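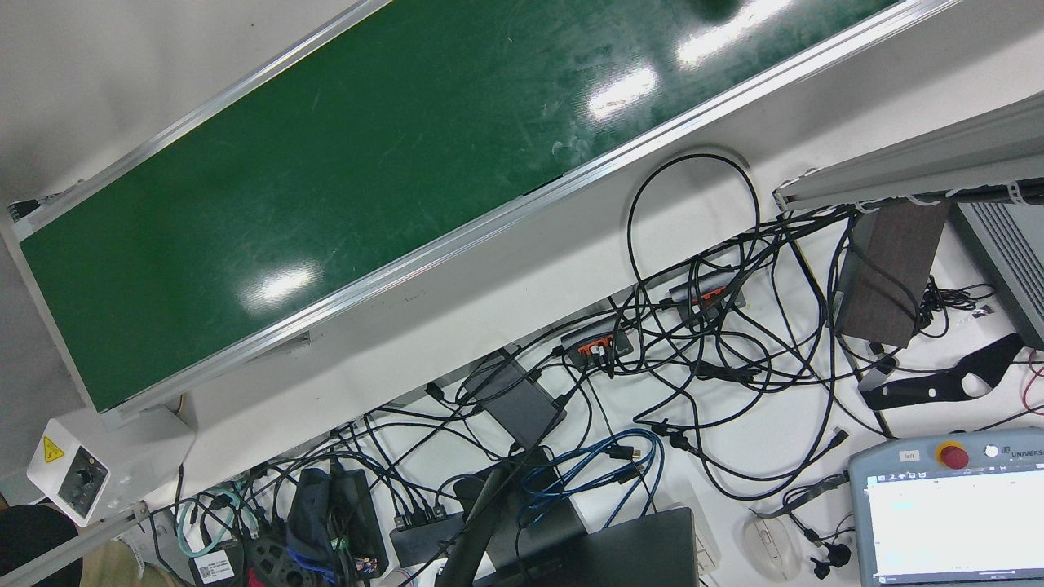

**Alcides Pacheco**｜自动化版特约撰稿

Gurkitz 测试组于三月在 Juddale 完成了一轮末端执行器对比，对象为 Cavalcanti 多指手与组内沿用的两指平行夹爪。两者先后安装在同一台 UR 机械臂上，由 Itari 控制器统一下发轨迹，任务是抓取瓶装饮料并移送至托盘上方。

本轮共记录 2,053 次抓取。其中多指手 1,000 次，其余由平行夹爪完成。两组使用同一套瓶位表，末端速度上限相同，手指闭合由各自的驱动程序控制。平行夹爪一组包含一段重测，原因是腕部相机的外参在更换法兰后没有及时更新，旧数据已从总数中剔除。

判定标准分三项：离开支撑面、移送途中瓶身不滑转、到位后保持姿态。三项全部满足才计为一次成功。瓶身倾斜本身不扣分，但倾角须在移送过程中保持稳定。

多指手的主要优势在于倾斜抓取。手指从瓶身一侧包绕，拇指在另一侧施压，瓶颈朝上偏转时仍能维持接触。平行夹爪在同样姿态下只有两处接触面，瓶身容易绕夹持轴转动，须降低加速度才能达到相近的成功率。测试组没有公布两者的最终百分比，称统计口径仍在复核。 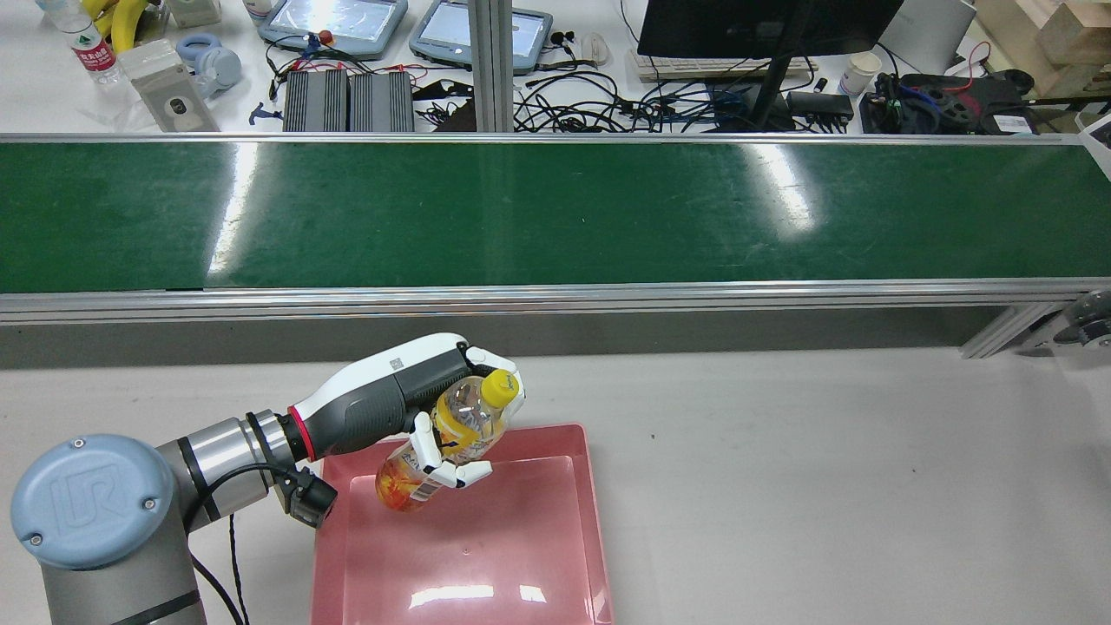
## 控制延迟与线缆

多指手的代价在控制侧。Itari 控制器对平行夹爪只需发送开合宽度和力两个参数，对多指手则要逐关节下发目标，并回读电流。测试组测得的指令到动作延迟中位数为 75 毫秒，平行夹爪的对应数值尚未整理完毕。

供电和通信也更复杂。手部、相机与示教器各有独立线路，腕部线缆须留出足够余量，否则末端关节转到极限附近时会受拉。测试组为此修改了两条路径，将腕部旋转范围收窄，轨迹时间略有增加。前 600 次多指手抓取使用旧路径，其后全部改用新路径，报告中将分开列出。

USB 设备的枚举顺序曾在重启后发生变化，导致左右相机画面对调。现行做法是按序列号绑定设备，启动脚本在核对失败时直接退出。 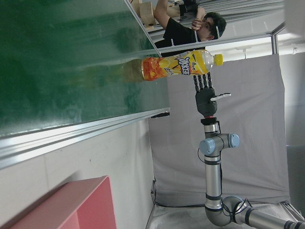
视觉定位是测试组下一步的重点。现有算法先在腕部相机画面中分割瓶体，再由长轴方向计算接近角度，直立瓶位下表现稳定，横放瓶位下误差偏大。问题集中在瓶身的透明段：标签颜色鲜明，轮廓易于提取，而标签左侧的浅琥珀色液体与绿色背景接近，分割结果常在此处缩短，抓取中心随之偏向黄色瓶盖一端。多指手张开后宽度较大，对这类偏差有一定容忍度；平行夹爪则可能夹在标签边缘，提起时瓶身下垂。

测试组拟在下一轮加入深度数据，并以瓶盖位置约束长轴端点。瓶位表、轨迹文件和判定脚本将随报告一并提供，控制器日志只提供摘要。

Gurkitz 尚未决定是否用多指手替换现有夹爪。测试组给出的暂定方案是按工位区分：直立、单一规格的瓶体继续使用平行夹爪，姿态不定的工位改装多指手。手指外层的磨损情况未列入本轮考核。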